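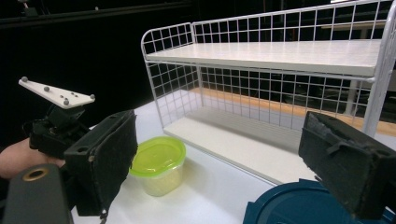 The little bar at the back of the Gunasness ferry hotel is bringing back its caipirinha nights this July, and if you ever spent a summer evening on that porch with a sticky glass in your hand, you'll know why people in town have been asking after them.

Emerson Leite, who took over the bar from his uncle, confirmed the plan on May 28, 2021, along with a short new menu built on cachaça, the Brazilian spirit pressed from fresh sugarcane juice. There will be 9 drinks on it, most of them old friends and a couple that have never been poured in public before.

The classic caipirinha stays just as it was, and I for one am glad of it: half a lime cut into chunky wedges, two spoonfuls of plain white sugar, a good firm muddle and then cachaça over plenty of cracked ice. Leite is quite strict on the muddling. Press the lime too hard, he told me, and the white pith gives up all its bitterness, and then you can add sugar until the cows come home and it won't help you one bit.

The unaged cachaça comes from Queiroz, a family distillery he has been buying from for years. For the slower sippers there is also an aged one, rested in barrels made of amburana, a Brazilian wood that gives the spirit a smell somewhere between vanilla and a warm cinnamon bun. He is pouring that one into a sort of old fashioned, with a spoonful of dark cane syrup and a strip of orange peel, and it may well be the drink people end up talking about (I had a small taste, and then a second small taste, purely to be fair to it).

Visitación Soler, who ran the kitchen in the old days, is back as well, and her cheese bread will be on the bar from the moment the doors open. She has also had a hand in the passion fruit batida, a shaken drink with condensed milk and cachaça that goes down much too easily on a hot evening. Soler says she would happily serve it for dessert, and she probably will if you ask her nicely.

Anyone who isn't drinking gets proper attention too. Oluwatosin Tamuno has put together two drinks without alcohol, one with cashew fruit juice and lime and the other with iced mate, ginger and mint, served in the same good heavy glasses as everything else.

The porch and back room together seat 62, and Leite is asking people to call ahead for tables of 6 or more. Smaller parties can just wander in as they always did. Drinks are served from five o'clock until the last ferry bell, and there will be music on the porch if the weather behaves itself. The full menu will be posted by the front door before the first night.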